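**Subject:** Re: [stirkcombe-play] Play food for the shop corner
**From:** Maarja Rebane
**Date:** 2025-06-24

Iwona Pietrzak wrote:

> Hello all,
>
> I have started on the list for the shop corner and got stuck on the food. We have one box of wooden pieces that Lucienne passed on and the paint is coming off most of them. Do we replace the lot, or buy plastic fruit and keep the wooden bread and eggs? Also, does anyone have a view on baskets? The wicker ones catch on jumpers and I would like to be rid of them before November.
>
> Iwona

Iwona,

I would keep the bread and eggs and buy plastic for the fruit. It can go in the sink with everything else at the end of the morning, and you don't have to look at every piece for chips. The painted ones can go. Hartmut offered to sand them back, but I don't think it is worth his time.

On baskets, I would go for plastic with open sides. Crumbs and bits of paper drop through the bottom and you can see what is in it from across the room. Yellow is easy to find under a table. Ours have a cut-out for a handle, good enough for small hands, and no hoop over the top to snap off. 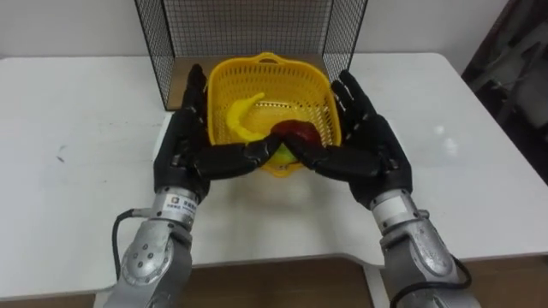
Don't fill them. A banana, an apple and something green is plenty for one basket, and it gives the children three things to name and three things to ask for at the till. When we put the whole box out at once it was all on the floor within 5 minutes and the shop was forgotten. Now we keep the spare pieces on the high shelf and swap a few over when interest drops off.

Sizes are worth checking before you order. The Milell fruit is closer to life size and sits well in a shallow basket. The Amis set is cheaper but the pieces are small, and Ryszard was not happy with the grapes for the under-threes. I agree with him — leave the grapes out whichever set you choose.

Valentini do the baskets singly or in packs. I can't find last year's invoice, so please ask Lucienne what we paid. She will also know if there is anything left in the equipment budget.

One more thing for your list: a low white table, if there is one going spare. The fruit shows up much better on it than on the patterned cloth, and it wipes clean.

I can bring one of our baskets over to Stirkcombe if you want to try it first.

Maarja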